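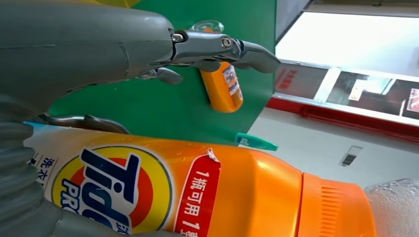 Large orange detergent bottle and a small orange bottle, with a flat green panel behind.

Home | Kitchen | Laundry | Workshop | Storage | Print Page

Handling, Bagging and Storing Liquid Laundry Detergent

The following guidance is issued by the Dridona Household Advice Service for residents who buy liquid detergent in large bottles and keep a smaller bottle in daily use. It replaces the sheet distributed in October.

Preparing the surface

Bottles should be checked and sorted on a flat table at waist height. A plain mat in a single strong color is recommended, as drips and loose caps are easily seen against it. The mat should lie flat to its corners and should be wiped with a damp cloth before any bottle is set down.

Electrical equipment should be kept on a separate table or moved well back. Where two tables stand side by side, residents are advised to keep liquids to one and paperwork, computers and packing materials to the other. Cables should run behind the table and should never cross the area in which bottles are opened.

Checking the bottle

Tighten the cap by hand. Run a dry paper towel around the neck and examine the towel for color. If the towel is marked, remove the cap, rinse it in warm water, dry the thread and replace it. A bottle that still marks the towel after this treatment should be kept upright and used first.

A sound bottle may be laid on its side for a short time to test the seal. Ten minutes on a paper towel is sufficient. Bottles should not be stored in this position – the cap is intended to keep out dust and children, and it will seldom hold the weight of a full bottle of liquid for weeks on end. 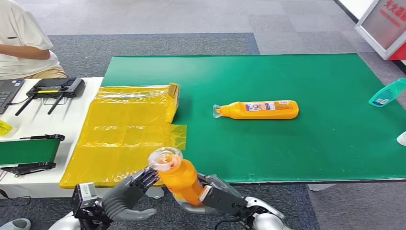

Bottle on its side on the green mat, with a yellow plastic bag on the adjoining table.

Bagging

A bottle that is to travel by car or be passed to another household should be placed in a plastic bag. Spread the bag flat first and press along the seams with the palm. Folds hide small splits, and a split at the bottom seam defeats the purpose of the bag. Insert the bottle base first, turn the open end over twice and secure it with tape. A piece of cardboard inside the bag will stiffen it and protect the label.

Used bags may be kept if they are clean and dry. The Allton branch keeps around 500 in a drawer, folded in layers, and reports that bags stored in this manner remain usable for a long period.

Refilling the small bottle

Refill only from a large bottle of the same product. Different detergents should not be combined, even where the color is similar. Use a funnel, and stop two finger widths below the neck.
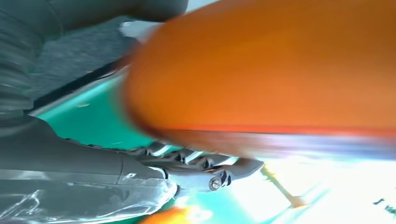 Wipe the outside of the small bottle after refilling, including the underside, and allow it to stand for several minutes before it is returned to the shelf. Keep the original label in place. Should it come loose, write the product name and the refill date on tape and attach it to the body of the bottle, where it will not be lost with the cap.

Storage

Detergent should be stored upright, above the reach of children and away from food and drink. Heavy bottles belong at the back of the shelf, small ones at the front, and no more than 6 large bottles should be placed on a single bracketed shelf. Sheds and garages are suitable only where the temperature remains above freezing.

Reviewed by Lorna Pascual, Household Advice Service, January 13, 2025

Previous | Next | Back to Laundry | Top

Comments (3)

Euan Gourlay
The paper towel test found a leak I had been blaming on the washing machine. Is it acceptable to use kitchen foil under the bottles instead of a mat? I have a great deal of it.

Paraschiva Sârbu
We tape the bags and then put them in a box as well. One cap came loose on the drive to Ellilside and the trunk smelled of soap until spring.

Abena Ayaaba
Euan, foil tears when you slide a full bottle over it. An old baking tray works for me – it has a lip and it goes straight in the sink afterward.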